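4.2 Reading the unstressed vowels aloud

We had hoped, when we began recording in March, that the unstressed vowels of Portuguese would give our learners only a little trouble, and we were rather too cheerful about it. The 30 adults who followed the Brestalon course read the word list happily enough, but the final "o" came out as a full, round vowel again and again, just as it is spelled. Of the 313 readings we kept, 207 had the spelling vowel where a native speaker from Bastos would say something much closer to "oo" (and we were generous in our marking!). 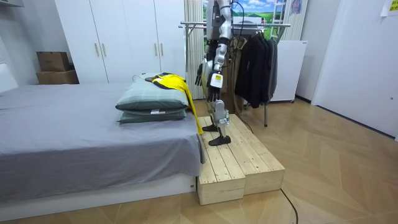
Figure 6. Limbs and joints.

Spelling seems to pull hardest on words that learners first met in print, and the body words are a good place to watch it happen. Our list had "braço" (arm), "joelho" (knee), "dedo" (finger) and "tornozelo" (ankle), all of which end in that same troublesome letter, and we asked each reader to say the word once alone and once in a short sentence. Figure 6 has a bent finger or two and a silver knee, so "dedo" and "joelho" can both be found there, along with "pé" for the broad black foot, whose stressed vowel gave our readers no difficulty at all. In the sentence readings the final vowel was shorter and nearer to the target, perhaps because people were hurrying along to the next word and had less time to think about the letter.

Tainá Toledo, who marked the recordings with us, suggested that the Skaloleck spelling drills should come after the listening drills, and we are inclined to agree with her. We return to the order of the drills in Section 5, together with the nasal vowels, which deserve a good deal more room than we can give them here.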